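# Makik Village Shop: things people ask at the till

**Who owns the shop?**

You do, if you bought a share. There are 200 shareholders, and most of them have an opinion on the bread. Shares cost £4 and pay no dividend, though you may complain at the annual meeting with extra authority.

**When are you open?**

From 7.10 in the morning until six. The odd ten minutes belong to the bus, which brings Intan Wibisono and therefore the key. Rattling the door at seven has been tried.

**Why don't you stock more snacks?**

We stock what sells. The seaweed crackers did not, and Adi Yusof, who asked for them by name, has since moved to Krishnan.

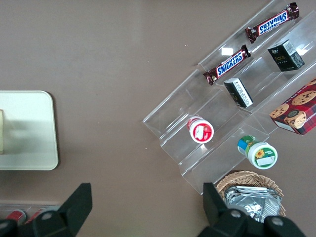 The same goes for oat milk in litre cartons, fancy mustard and anything described as "artisan". If you want something regularly, write it in the red book by the scales and put your name next to it. We will remember your name.

**Can I pay by card?**

Yes, unless it's raining hard, when the line goes down and we all go back to 1841, the year over the door. Bring a few coins in April.

**Do you take parcels?**

We do, and keep them for a fortnight. After that Kamarul Rahman rings you. He enjoys ringing people, so allow half an hour.

**May I bring my dog in?**

One at a time, on a lead, and away from the cheese. Owners of the spaniel know why this rule was written.

**Can I put up a notice?**

Postcard size, free, for a month. Lost cats go at the top.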